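Rastura HG-8 Hand-Held Gripper Pair

Product group: hand-held data collection
Supplied as: matched pair, left and right
Manufacturer: Rastura
Distributor: Cladmont

Overview

The HG-8 is a pair of hand-held grippers for recording manual tasks without a robot arm. The operator holds one unit in each hand. Jaw position is logged on the unit, and hand position is recovered from the marker cube mounted behind the jaws. Recordings can be replayed on any arm fitted with the matching HG-8R end effector.

This page covers the pair, the marker cubes and the working rules that apply when the pair is used in a shared room. The rules follow Clumport site practice, revision 17, and are the minimum for any site that wants its recordings accepted for replay.

Specifications

Jaw opening, maximum: 80 mm
Jaw type: curved, opposed, replaceable
Marker faces: square black-and-white pattern on white
Part number, pair: 801
Part number, spare cube: 801-C
Status light: green, steady when recording is enabled

Working rules

1. Table and floor

Use a table that the operator can reach across without leaning on it. Keep only the objects named in the task sheet on the top. Small clear items are allowed but must be listed, as they are hard to find again in the recording. Route cables away from the place where the operator stands. Where a cable has to cross a walkway, fit a cover.

2. Clothing

Sleeves are rolled or pushed above the wrist. Loose cuffs hide the rear marker faces and can catch in the jaw linkage. Closed shoes are required. Rings and watches come off before the units are picked up.

3. Cube condition

Check every face before the first recording of a shift. Replace the cube if a pattern is scratched, stained or lifting at a corner. Do not clean printed faces with solvent. Do not swap cubes between left and right units; each is calibrated to its own handle.

4. Start position

Stand square to the table, units level, jaws open and pointing at the work. Hold for some 8 seconds before the first move. A recording that starts with the hands already moving is rejected by the import tool.

5. During the task

Work at normal speed. Keep at least one face of each cube in view of the camera at all times. Do not touch the task objects with fingers, forearms or the cube. If an object falls, stop the recording and start again from rule 4.

6. Other people in the room

More than one station may run at once. Each station has its own task sheet and its own pair. Persons not working at a station stay out of the operator's reach, and a second marked unit must not be brought to the same table.
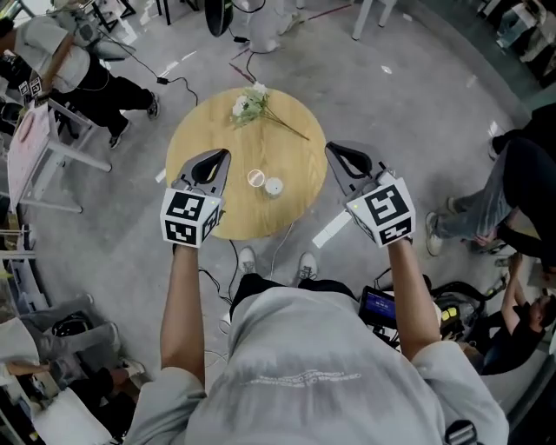 7. End of recording

Return both units to the start position, hold, then stop. Set the units down on their docks with the jaws open. Closed jaws under load shorten spring life.

Maintenance

Jaw pads are a wear part. Inspect weekly and replace both pads of a unit together. Calibration is due every March, or after any drop onto a hard floor. Return the pair with its docks. Single units are not accepted for calibration.

Compatibility

HG-8R end effector: yes
Stępień wrist adapter: yes, with spacer
Earlier HG cubes: no

Page content approved by Murray Gill, technical documentation. Last revised 21 October 2021.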